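4.2 What the wrapper tells the person sorting it

We began this part of the study expecting the dressings themselves to be the interesting thing. Within a fortnight the wrappers had taken over our notebooks, and we are delighted that they did. A peel-open pouch is a small and rather clever piece of packaging, and the people who sort donated and surplus supplies at the Urkamthorpe store read it far more closely than we had supposed.

The store takes in boxes from clinics in the surrounding district and breaks them down into bins before they go out again to the first-aid rooms at Turow and Sotham. Over the study period we logged 533 single-wrapped items passing across the sorting bench. Of these, 169 were put to one side at first look for a second check, most often over a date or a product name that could not be read straight away. Only two turned out to have no readable maker's name anywhere on the wrapper.

Sorters told us they rely on print first and feel second. The print on a pouch is usually small, dark and crowded into one part of the film, so a good deal of the work lies in getting that part to face the right way. Film is not a helpful material in this respect. It sags, it curls at the edges, and it lets the colour of whatever lies behind it come through. The effect is easy to see against the deep blue plastic of a storage bin (Figure 7), where white film takes on a greenish-grey tint but the black marks stay quite legible.

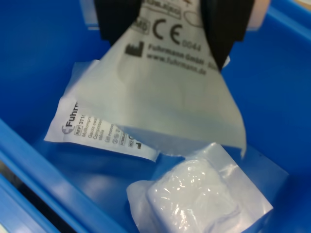

Figure 7. Translucent white dressing pouch held in a blue storage bin. The boxed "MD" symbol, the CE mark and the number 0044 can be read on the upper part of the film.

Three marks came up again and again in our talks at the bench. The boxed "MD" says that the item is a medical device, and sorters used it as a quick way to part dressings from the toiletries and cosmetic wipes that travel in the same boxes. The CE mark was known to everyone, though few could say what it covered in detail. The four figures printed beside some CE marks caused the most talk. They identify the notified body involved in assessing the product, yet several newer sorters had taken them for a batch number, and one had been copying them faithfully into the batch column of the stock sheet since May. We found this a wonderfully useful mistake. It shows how much sense people try to make of print when no one has explained it, and it led to the simple wall card discussed in section 5.

The draping of the film matters too. A pouch held near its top hangs in folds, and anything printed lower down may vanish into a crease. Experienced sorters smooth the wrapper flat against the bench with the side of the hand before reading it, a habit so quick that we missed it during our first 2 visits. Eino Eskola, who kept the bench notes, began marking it with a small wavy line in the margin, and those wavy lines turned out to be a good guide to who had been doing the job longest.

Bin colour deserves a mention. The store had chosen its bins for price and stacking, with no thought for reading. Sorters nevertheless had firm views. Blue was well liked for white and clear wrappers – "you can find the edge", as one put it – while the pale grey bins from the Kallio delivery were blamed for pouches left behind at the bottom. We did not test this formally, but we would love to see someone do so, with a proper range of films and bin colours under the same lighting.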